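**Hand-held gripper demos: how many takes before we start training?**

posted by vomwood_club, 14 March 2026

Our student club is doing a locker task for our spring project. The policy has to open a locker door, and later put a small object on the shelf inside. We record demos with a hand-held gripper and train on a shared machine at school. We started in January and have 82 usable takes so far. Another 20 were thrown out for lost tracking.

The first model reaches for the door well enough but closes its fingers too early, maybe a hand's width short. Should we keep recording, or is something wrong with how we record? We all stand in the same spot and start from the same height. The team at Barnden told us they used 1718 takes for theirs, and we can't do that before the end of term.

---

**rathnayake_lab**

82 is low but it isn't your main problem. If everybody starts from the same spot, the model learns the spot. Change the start position every take: left, right, farther back, a bit higher. Also check the delay between your gripper width signal and the video. Ours was off by several video frames and we got exactly what you describe, fingers closing in the air. To test it, film yourself opening and closing the gripper 15 times and plot the width next to the video. If the two don't line up, fix that first and retrain on what you have. You won't need to record again for that.

Don't mix door opening and object placing in one set yet.

---

**zovell9**

more data. we had the same thing and just kept going, it got better after a few weeks

---

**barnden_robotics**

The 1718 was for four tasks together, so don't use it as a target. Agree with the first answer on timing.

I would add one thing – watch where the person holding the gripper puts their head. With a wide lens it gets into the view more than you'd think, and if it is always in the same corner the model may pick up on it. We do locker doors too. Our view during a take:

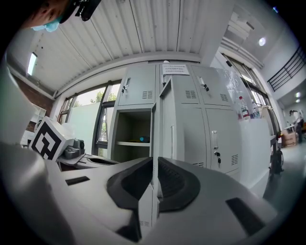

*Gripper view with one locker door open. Head in the upper left, keys in three of the locks.*

We kept takes like this one but made sure they were not the whole set. Holding the gripper farther out from the body helps, and so does swapping who records. Decide as well whether keys stay in the locks, and write it down for each session. We didn't, and sorting the old takes later took some 20 hours.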